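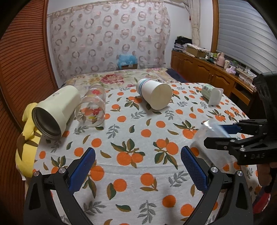
Home | Set-up | Operation | Faults | Parts

7. Dropped or slipping objects

This section applies to the Kravchuk hand-held gripper, used singly or as a pair. Work through it whenever a container slides, twists or falls during a session. Most slips on light containers come from a pad that has moved on its finger, so start with the pads.

CAUTION: Keep fingertips out of the linkage. The gap between the inner and outer bars closes as the jaws close and can pinch skin. Hold the tool by the handle only.

CAUTION: Do not test with glass, or with any container that holds liquid. Use empty plastic or paper containers on a soft, flat surface.

7.1 Checking the pads

1. Stop recording and set both tools down with the jaws open.
2. Look at the face of each blue pad. The texture should be even from edge to edge. Replace a pad that has a smooth patch or a lifted corner.
3. Push each pad sideways with your thumb. It should not shift on the finger.
4. Wipe the pads with a dry cloth. Do not use alcohol or hand cleaner.

Note: Pads are sold in matched pairs under part number 2884. Change both pads on a tool together. A new pad facing an old one will pull the container to one side.

7.2 Checking the pivots

1. Open and close the jaws slowly three times. Both sides should start and stop together.
2. If one side lags, check the pivots on that side for play. Tighten a loose pivot until the play is gone, then back it off slightly.
3. If the jaw still lags, take the tool out of use and tag it. Do not bend the bars to correct it.

7.3 Grip test

1. Lay the test containers on their sides, with room between them for the jaws.
2. Pick up one container with one tool. Keep the second tool open and clear of the first.
3. Close the jaws until both pads touch the wall, then add a little pressure. Stop if the wall starts to bow.
4. Lift and hold for 7 seconds.
5. Set it down and repeat with the other tool. 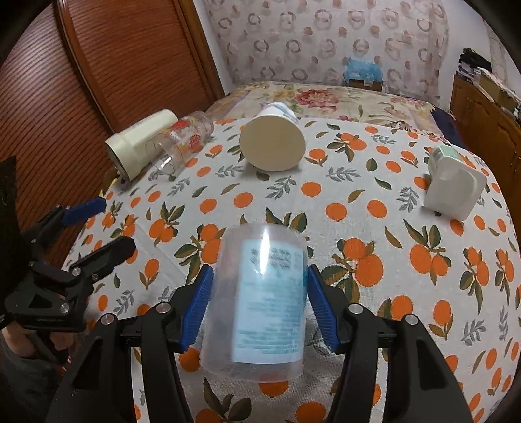
Figure 7-1. Translucent container held between both pads, second tool open at left.

Note: Tapered containers slip more often than straight ones. Grip nearer the wide end and keep the pads level with each other.

7.4 If the object still drops

Mark the recording as failed and keep it. Write down the tool number, the type of container and which way it fell. In May, the Lisberg site logged 47 drops with no container type, and none of those could be traced to a cause.

Send the log to Florence Fraser. Report any pinch or cut to Jessie Sutherland the same day, even if it needed no treatment. A tagged tool goes back into use only after it has passed 7.3.

Canley Tool Support | Contact | Copyright Canley | Back to top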